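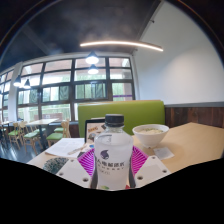
Workshop tips for the gripper club, part 2

Updated March 12, 2026. Mostly from my own notes plus what Priya Obi and Desmond Zamora scribbled on the back of the session plan. No particular order, sorry. Add yours at the bottom.

BOTTLES
Start the students on a bottle. Everybody has one, it stands up by itself, and it doesn't matter if it gets dropped. Cap on TIGHT. Check the cap yourself, don't take a teenager's word for it.

Grip round the body, never by the cap. Ridged caps feel grippy but they're narrow and the bottle swings like a bell.

Full bottle first, then half full, then nearly empty. Nearly empty is the hard one. Thin plastic buckles if you squeeze like you did with the full one.

Labels. Paper ones go soft with condensation and start to slide, so wipe a cold bottle with a tea towel before you start. Film ones are fine.

FINGERS
Soft fingers pick up grease from hands, crisps, everything. Warm water, one drop of washing up liquid, old toothbrush down the ribs. Rinse. Pat dry, leave on a rack overnight. Not the radiator!! Dexter did that in June and they came out like poppadoms.

No furniture polish anywhere near them. If one's been polished by mistake, wash it twice.

Talc for storage, but only a dusting, and wipe it off again before use or nothing will hold.

If a pair is split, swap both. One new and one old pulls everything to the side.

SCREWS
Finger tight all round, then go round again with the driver. Don't do one up fully and move on to the next, the plate goes skew.

Keep spares in a lidded jam jar. Ours was an open saucer for a whole term. You can guess.

Quarter turn check at the start of every session. Takes 2 minutes.
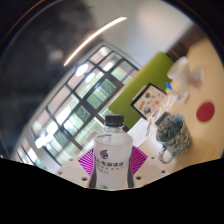

TABLES
Café tables are fine for practice, better than our benches in some ways, there's glare and clutter and people's lunch. That's what the students will get at the competition in the Plunometti hall anyway.

Hot drinks to the far side before anybody picks up a gripper. Mugs with handles turned away from you. I mean it about the handles.

Keep one sheet of paper and a pen on the table and write down each try as you go. You will not remember afterwards. Tick for held, cross for dropped, S for slipped. Dolores likes a column for "squashed" as well, up to you.

Pen lids ON. Ink does not come off soft fingers, we have tried meths, lemon juice and swearing.

Sun through big windows moves a lot in an hour. If a run suddenly gets worse, check the light before you blame the student. Turn the table a bit or swap sides.

MOPPING UP
Microfibre cloth for drips, kitchen roll just pushes it about. Two cloths per team.

Water in the gripper: stop, power off, battery out, stand it with the fingers pointing down on a dry towel. Leave till next session. No hairdryers.

PACKING AWAY
Fingers off the handle, flat in the ice cream tub, lid on. They keep whatever shape you leave them in, so dont stuff them in a rucksack.

Batteries seperate, in the tin.

Try sheets to Vaughn Haverford, he types them up.

Still wanted: old tea towels, jam jars with lids, empty bottles in odd shapes (rinsed please)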